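Search this wiki Go

Main page -- Rooms -- Materials -- Tools -- Random article

Tile floor (large format)

A large-format tile floor is a hard floor made of tiles big enough that you mostly stop noticing them as tiles. You see a pale sheet with a few thin lines running over it, and that's about it. I've lived on one for years and I edit most of the flooring pages on this wiki, so you're getting the facts plus a fair amount of me. (Abla Rizk keeps cutting my asides out of the grout page. She's welcome to try it with this one!)

Names

Around Clunthorpe people just say "big tile." The older shops in Akholm call it slab tile, which confuses everybody who goes in looking for stone. I've used "large tile" all through this article and I'd like it to stay that way, please.

What it's made of

Mostly porcelain, sometimes ordinary ceramic, now and then real stone. Porcelain is the dense one -- it soaks up very little water, which makes it the easy pick for a kitchen, a hallway or a playroom. Ceramic is softer to cut and usually cheaper. Stone looks wonderful and wants sealing, and you will forget to seal it, and then somebody will put down a glass of grape juice.

The finish matters more than the material when you're walking on it in socks. Polished is slippery. Matte grips better but holds on to gray scuffs. There's an in-between finish, often sold as satin, and that's what I have.

Laying

The floor underneath has to be flat. I can't say this loudly enough. A small tile will follow a dip and you'll never know, but a large one bridges it, and then one corner stands up proud of its neighbor and you find it with your toe every single morning. Installers call this lippage. Little plastic leveling clips help while the mortar sets, and they get snapped off afterward with a rubber mallet (very satisfying, ask to do a few).

The mortar goes on the floor with a notched trowel, all the ridges running the same way, and a thin coat goes on the back of the tile too. My installer used a bag mix from Noiphan and I have no complaints. When the community hall on Clelodero was redone there were 2,937 tiles in the order and 9 of them arrived chipped, which I thought was pretty good going.

Grout lines

Bigger tiles mean fewer joints, and narrow joints look best with them. The usual advice is to match the grout to the tile or go one shade darker. I went one shade darker, a soft gray on a grayish white, and it hides the mop water nicely. White grout on a white floor is lovely until February.

A straight grid is the plainest pattern. Offset rows are popular as well, but don't offset long tiles by a full half, as many of them are very slightly bowed and the high middle of one ends up next to the low end of the next.

Things on the floor

A pale floor is kind to anyone who has to find things on it. Bright plastic shows up from clear across the room, yellow best of all in my opinion, while clear beads and white puzzle pieces vanish completely. Dust shows less than you'd fear. Dark hair shows more than you'd believe.

Dropped plastic generally bounces and survives. Dropped mugs do not.
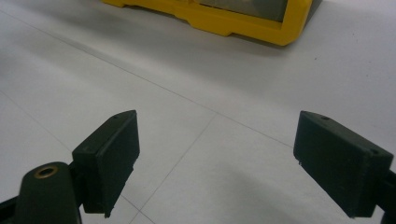
Cleaning

Sweep or vacuum first, otherwise you're just making thin mud. Then warm water, a tiny squirt of mild soap, and a mop that's been wrung out properly. Too much soap leaves a film and the film grabs dirt, so if your floor looks dull the day after mopping, try plain water before you buy anything.

For the joints, an old toothbrush and baking soda paste, left on for 30 minutes. Keep vinegar away from stone, and I'd keep it off cement grout too.

See also

Grout
Lippage
Notched trowel
Floor mats and play rugs
Underfloor heating (stub, needs help)

Recently edited

Baseboards
Toy storage
Doormat
Tile floor (large format) -- 10/26/25
Dustpan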